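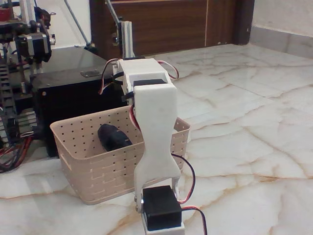

Wednesday, in December.

4 comments

I swam under the rope today. I write it first so that the rest of the day doesn't push it away.

The pool in Trangate opens the small basin for adults at seven in the evening, and I was there too early again. The woman at the desk knows me now and gives me the key for locker 18 without asking. I like that locker. It is in the corner, next to the heater, and the door closes without the kick that the others need.

It was my tenth lesson. I started with the idea that ten lessons would be enough, as it was written on the paper, and I see now that the paper was written for children. Wafula Ndung'u teaches us. He stands at the side in his rubber sandals and speaks very little. When I do something wrong he shows it with his own arms in the air, bigger than I did it, and then I understand and I am also a little ashamed. Today he showed me my breathing. I lift the whole head like a duck that has heard a noise. He wants only the mouth to come out, and one ear should stay in the water. I told him that I don't like water in the ear. He said, "It will come out again later," and went to help the others.

I thought about this sentence on the bus. As a child I was taught that the river is for looking. My grandmother walked with us along it on Sundays and held the hand of the smallest one very hard, and I was often the smallest one. In our house a person who could swim was a person who would drown one day, because he would trust himself. She repeated this until I believed it, and I must say I believed it until last spring, at the age when other people are giving their swimsuits to their daughters.

Now about the rope. At the end of the lesson we may do what we want for a quarter of an hour, and most of us hold the wall and talk. Said Ezzat was telling about his cousin's wedding and the bus company, Gollex, which brought half of the guests to the wrong hall. They stayed there and ate for an hour before somebody asked for the name of the bride. I was laughing and listening, and then I let go of the wall and put my face down. I can't explain why at that moment. I pushed with the feet, I saw the blue tiles and then the darker line, and the rope passed over me with its red and white pieces. When I stood up I was on the other side, where the water comes to my chin. I had water in both ears. Said was still talking. He looked for me in the old place and then found me in the new one, and he clapped with wet hands, which makes a silly sound.

Coming back was worse. I knew what I was doing by then, and so I did it badly, and in the middle I walked. I write this too, for justice.

After the pool I was so hungry that I got off two stops early for Soltani, who closes at nine. There was one flat bread left with the black seeds and he gave me two small ones from yesterday for nothing. I ate the first of them in the street with my hair wet under the hat. My mother would have had a lot to say about it. At home I made the Saltetti soup from the packet and added a carrot and the end of the leek, and it was better than it had the right to be. The leek must be finished tomorrow or thrown away.

Other things of the day, so I don't forget. The letter about the heating came, and we pay more from the new year, but I must read it once more with the dictionary, because "adjusted" can go in both directions. My sister called and I didn't tell her about the swimming. She still says the sentence of our grandmother, with the same voice. I will tell her when I can do the full length, there and back, without walking. The geranium on the kitchen window has dropped four leaves and I moved it away from the cold glass.

My shoulders hurt in a place where I did not know I had something. The towel is on the door and the swimsuit is over the bath, still dripping, and I hear it from here. Next week Wafula wants to begin with the legs. I asked him what is wrong with my legs and he only moved his hand from side to side, like a small boat.

I should buy new goggles. The left one lets water in.

Share this entry · 18 shares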